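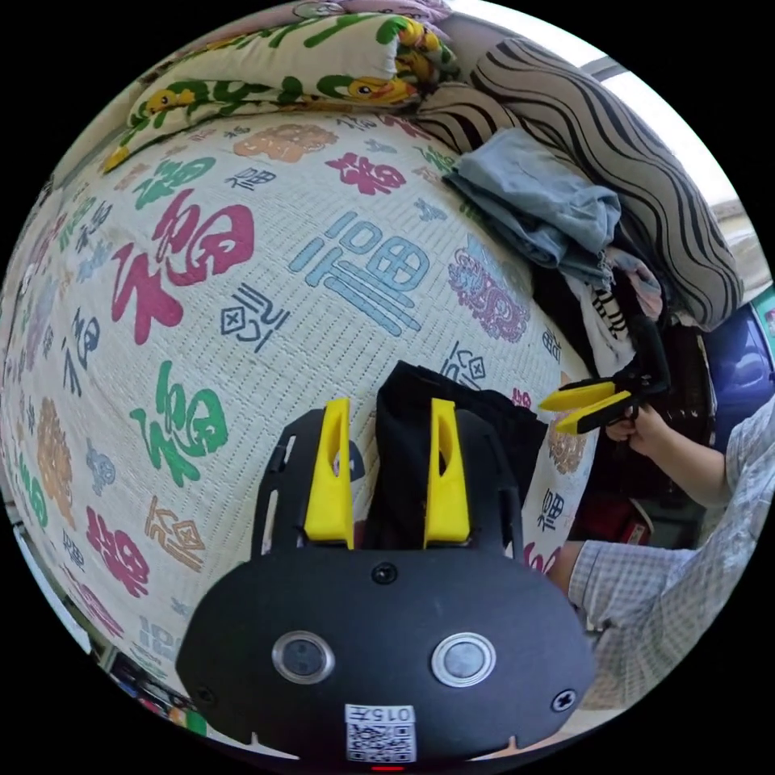
How often do the fingers on a hand-held gripper need changing?

Change a pair when either finger is split at the slot, or when the two tips no longer meet evenly with the trigger fully closed. Wear depends on the cloth being handled, so go by the check in section 4.2 and not by the calendar.

4. Fingers, lenses and status light

This section covers the Falus hand-held gripper, left and right units. Work on one gripper at a time and keep its parts in its own tray. The fingers are sold in pairs under part number 816.

4.1 Before you start

1. Finish or cancel the current recording on the Alva tablet.
2. Switch the gripper off and wait for the status light on the bottom rim to go out.
3. Lay a towel on the bench and set the gripper down with the lenses facing up.

Caution: Do not loosen the screw above the two lenses. It sets the lens alignment, and a unit that has been opened there has to go back to Stevent for calibration.

4.2 Checking the fingers

1. Squeeze the trigger slowly and watch the tips come together.
2. Slip a sheet of office paper between them and close again. The paper should hold when tugged lightly.
3. Bend each finger a little at the slot and look for white stress lines.
4. Pick lint and thread out of the slots with the plastic pick. Dark fabrics shed the most.

4.3 Replacing a pair

1. Open the trigger fully.
2. Press the release tab at the foot of the finger and pull it straight up.
3. Seat the new finger in the carriage until it clicks. The wedge should face its partner.
4. Repeat on the other side. Always replace both.
5. Switch on and open and close the gripper ten times without a load.
6. Run the width check on the tablet. If it shows code 333, one finger is not fully seated.

Note: The lenses need a dry microfibre cloth only. Glass cleaner leaves a coloured haze that shows up badly near a bright window.

4.4 Before folding and bedding work

Wipe the label so the code scans cleanly, then scan the left unit first and the right unit second. Clear loose cords from the bed. Patterned covers need no change to the settings.

Record the work in the Fullstead log under the unit number. Questions about spare parts go to Malathi Thampi, extension 731.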